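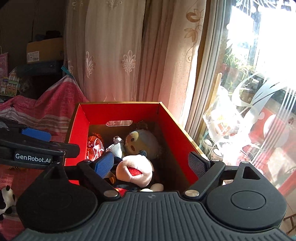 Photo: Malathi Kurup / Flemside Home Notes

Storing Plush Toys in an Open Box

Applies to: stuffed toys and dolls kept in a rigid open-top box, used daily or weekly. For long-term storage, see the section at the end.

Choosing the box

Use a box with straight walls and at least one handle hole. The hole gives you a grip and lets some air in. Smooth inner walls are easier to wipe than fabric ones and shed less lint. A solid inner color such as red makes small pale items easier to find at the bottom, though strong dyes should be tested first. Rub a damp white cloth on the inside wall for 10 seconds. If color comes off, line the box with plain cotton before any light-colored plush goes in.

Measure the largest toy lying on its back. The inside length of the box should exceed this by at least an inch. A toy that has to be bent to fit will keep the bend.

Preparing the toys

1. Check seams at the neck, arms and feet. Close any gap with a ladder stitch in matching thread.
2. Tug lightly on noses, eyes and buttons. Anything that moves should be resewn before the toy goes back to a child.
3. Brush the pile with a soft clothes brush in one direction.
4. Spot clean the face with a cloth wrung out in lukewarm water and a drop of dish soap. Pale faces show water rings, so work from the outside edge toward the center.
5. Air dry completely. Allow overnight for thick heads, which hold water longer than arms and legs.

Loading

Place the largest toy first, on its back, head against a short wall. Fill in beside it with smaller toys. Faces go up. A mouth or nose made from a separate piece of fabric can crease if it is pressed against the floor of the box.

Do not stack more than two deep. If the top layer rises above the rim, start a second box. The Emton and Soltani boxes I use have a 200 mm wall, and one layer of medium plush fits under the rim in both. The Zalex box is shallower and takes dolls only.

Small accessories (hats, shoes, plastic tools) should go in a zip pouch. Left loose, they work their way under the plush and get tipped out with it.

Placement

Direct sun fades red and dark blue fabric first, then yellows cream. Set the box against an inside wall, or turn it 180 degrees every week if the only free spot is near a window. Keep it clear of heaters and humidifiers. Relative humidity of 56 percent or lower is acceptable for polyester filling.

Long-term storage

An open box is unsuitable past one season. Transfer the toys to a lidded container, wrap pale items in white cotton, and add a dated slip. Check once a year; October works well, before the heating comes on.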